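Flerkura

Flerkura is a software package for planning and checking two-handed pick and restock tasks in retail. It is developed by Galanis, and was first released in January as a plug-in for the older Sellstead scheduler. Written mostly in C++, with Python bindings. License: source available, non-commercial.

Overview

The planner splits a task into short hand-level steps – reach, hold, lift, place – and assigns each to the left or right side. Steps are learned from head-view recordings of people handling shop goods. The Flunari set, used for most training, has 1111 clips, 586 of them labeled by hand. Look-alike packages are the main source of error, esp. where only the cap color differs.

Control

Runs in 2 loops. The slow one picks the next step, the fast one tracks the grip and can cancel it. Versions before build 2920 had no cancel, wich caused dropped items.

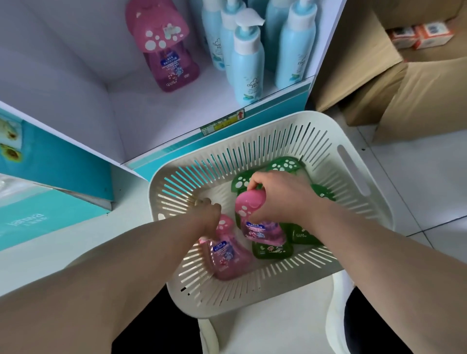

Steadying one item while lifting its neighbor is treated as a single joint step, not two. Baskets with slotted sides need a seperate depth filter. Soft bags are not supported.

Last checked 12 September 2021.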